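Drarkville adopts a code of practice for home-recorded robot training data

July 2022

Drarkville has a new rulebook for people who record household chores with hand-held grippers, and the firms it covers seem pleased with it. That alone should make residents read it twice.

The code runs to 14 pages. It was drafted by Dristier and Gamage, two companies that buy this kind of recording, and it asks operators to get written consent from everyone in the household, keep labels and addresses out of view where they can, and work only on surfaces the resident has agreed to. A bed counts as a surface. So does whatever is lying on it.

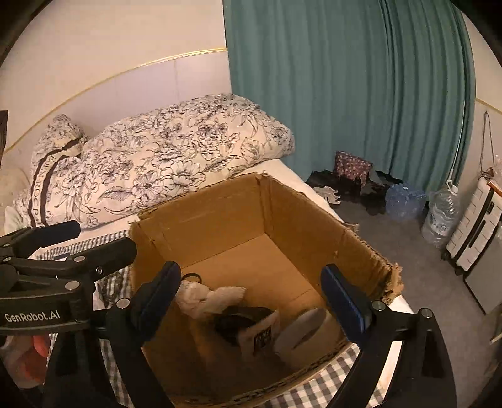 What the code leaves out

There is no inspector. Firms check their own work and send in a form each October. The fine for a missing form is $100, less than many operators spend on a day's travel.

Walter Agudelo, who reviewed the draft for the tenants' group Ureck, sent back 522 comments. By his own tally 14 led to a change, most of them to spelling.

"They wrote that operators should respect the home," he said. "I asked how you would measure that. I'm still waiting."

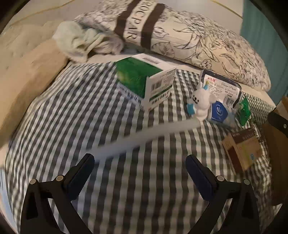
Agudelo also wanted a time limit on storage. The final text says recordings may be kept "as long as useful," and leaves the firms to decide what useful means. Residents can ask for deletion, but the request goes to the same company that made the recording, and the code sets no deadline for a reply.

Dristier said in a statement that the rules are a first step and that 574 households have already signed the new consent form. It did not say how many had been given a copy to keep.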